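Posted in: Workshop Notebook / Finishes & Coatings
3 comments · 41 shares

January, bench notes, afternoon

Started the rub test on the Pisell hardwax oil against our usual Usman varnish. The Pisell tin says "fully cured overnight." I have read that sentence on a lot of tins and I have yet to meet the night it was talking about.

Setup: offcuts of the same ash board, sanded to the same grit, wiped down, left alone until the dust settled. One coat of each product on half the pieces, 2 coats on the rest. Siyabonga did the wiping on because he has the lighter hand and I tend to flood the grain. Room was cold first thing, warmer by lunch. I should have logged the temperature and did not.

First problem. Thitima says the Pisell pieces felt dry by mid-morning. Dry to the touch and cured are two separate claims, and the leaflet slides from one to the other inside a single paragraph. I pressed a thumbnail into a one-coat piece and left a mark. She says I press too hard. Possibly. I pressed the Usman the same way and it marked too, though less, and that piece had a head start.

Second problem is the number. The leaflet gives 786 rubs to failure. Rubs with what? A cotton pad, a steel pad, a wet thumb? No load given, no stroke length, and "failure" is left to the reader. A figure that exact with nothing behind it makes me trust it less. Wrote to Sternivar, who distribute it here, and got back the same leaflet as a PDF.

So our own method, for the record:
– felt pad under a fixed weight, same weight for everything
– stroke the full length of the offcut, with the grain
– stop and look under the raking lamp every 41 strokes (Siyabonga's choice, he says it keeps him from drifting off)
– call it failed when bare wood shows, and have a second person agree before writing it down

The Prullby wax goes in as a control. I expect it to lose quickly, and if it doesn't I will suspect the pad.

Water rings are a separate test. Glass of cold water, left standing until end of day, then a mug of hot tea for the same time. Thitima wants to add red wine. Fine, but cheap wine, and it comes out of her budget.

No results worth the name yet. Anyone reading this who wants to start using Pisell on customer work, please wait until the pieces have sat a full 3 weeks.
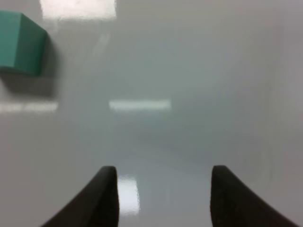 Teal cube, pale glossy tabletop.
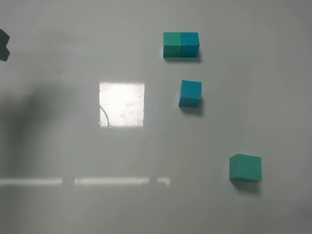
Can a second coat go on before the first has cured?

It can go on once the first is dry to the touch, as long as the first coat was thin and the excess was wiped off. If it still feels tacky, leave it another day, and keep both coats out of any rub test until the whole lot has cured.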